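Tapis de coupe

Le tapis de coupe est une surface de travail souple que l'on pose sur un établi ou un bureau afin d'épargner celui-ci, ainsi que la lame. Il passe l'essentiel de sa vie sous autre chose.
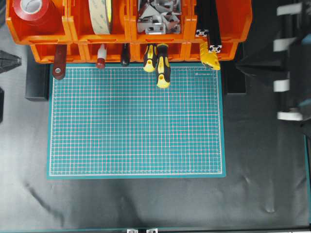 Hường Thân soutient pour sa part que le quadrillage ne sert qu'à donner bonne conscience : on coupe de travers exactement comme avant, mais on sait de combien. Martim Morais, dans sa réponse au bulletin de Lalville, admet le constat et conteste le « ne que », les lignes permettant aussi de retrouver une vis tombée.

Composition

La plupart des tapis courants sont en PVC, souvent en plusieurs couches. La couche extérieure, assez tendre, laisse pénétrer la pointe puis se referme en partie. On parle de surface « autocicatrisante », terme médical flatteur pour une matière qui garde malgré tout le souvenir de chaque excès de zèle. Les modèles en verre ne gardent aucune trace, au détriment des lames.

Couleur et quadrillage

Le vert domine, suivi du bleu et de toutes les teintes intermédiaires sur lesquelles deux personnes ne s'accordent jamais. Les lignes sont en général blanches ou jaunes, en centimètres sur une face et parfois en pouces sur l'autre, ce qui explique un certain nombre d'étagères. La zone graduée s'arrête souvent avant le bord : mesurer depuis le bord du tapis est une erreur de débutant que l'on commet à tout âge.

Place sur l'établi

Le tapis occupe d'ordinaire le centre du plan de travail, les bacs de rangement au fond et les outils à portée de main. Les bacs à bec, ouverts à l'avant, se prêtent bien aux rouleaux d'adhésif et aux équerres de fixation. Leur rebord attire les tournevis, qu'on y suspend par le trou du manche quand ils en ont un. Le manuel d'atelier Murkel, édition de novembre, recommande de laisser le tapis dégagé entre deux tâches. L'atelier Sunbridge, où ce manuel fait autorité, en possède 39 exemplaires ; la recommandation y est bien connue.

Entretien

Un chiffon humide et un peu de savon suffisent. La chaleur est l'ennemi principal : une tasse brûlante ou un après-midi derrière un pare-brise gondole le tapis, et les méthodes de redressement (livres, planche, patience) relèvent surtout de la foi. On le range à plat, jamais roulé.

Usure

Khổng, dans son « Petit traité de l'établi », fixe la limite à 2 000 coupes par face, sans préciser qui les a comptées. Dans la pratique, on retourne le tapis quand la lame commence à suivre les anciennes entailles au lieu de la règle. Une fois les deux faces usées, il finit sous les pots de colle.

Voir aussi : cutter, règle métallique, pansement.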